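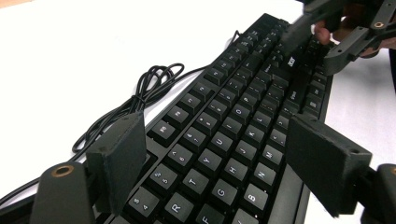

Eine frühere Teilnehmerin schrieb uns nach der letzten Runde, sie habe die Regeln zuerst übertrieben gefunden, und nach dem zweiten Tag habe sie selber eine neue vorgeschlagen. Solche Personen suchen wir wieder.

Für das Projekt **Lobo** sucht die Firma Wudside in Varnach 25 Teilnehmende. Sie führen mit Handgreifern einfache Aufgaben am Schreibtisch aus, zum Beispiel an einer Tastatur, und prüfen dabei unseren Entwurf der Arbeitsregeln. Beginn ist im Januar.

## Was Sie machen

- Sie arbeiten in Schichten von 4 Stunden, Pausen sind bezahlt.
- Sie halten sich genau an das Regelblatt, auch wenn ein anderer Weg schneller scheint.
- Sie notieren jede Stelle, die unklar formuliert ist – das ist für uns der wichtigste Teil.

## Einige Regeln aus dem Entwurf

1. Griff nicht mit Kraft schließen. Wenn eine Taste klemmt, stoppen und melden.
2. Kabel bleiben auf dem Tisch und werden nicht über die Kante gezogen.
3. Keine Passwörter, keine Namen und keine privaten Texte tippen.
4. Misslungene Versuche werden markiert und nicht gelöscht.
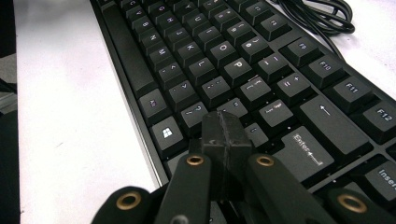
## Was Sie mitbringen

Sie sind volljährig und können ein Regelblatt auf Deutsch lesen. Technische Kenntnisse sind nicht nötig. Wer Schmerzen im Handgelenk hat, soll uns das bitte vorher sagen.

## Vergütung und Anmeldung

Pro Schicht zahlen wir 121 Euro. Die Anmeldung geht über unseren Partner Cellstead, Kennwort „Lobo Regeln“. Bitte nennen Sie zwei mögliche Wochentage und ob Sie mit rechts oder links arbeiten.

Stand: 7. Dezember 2025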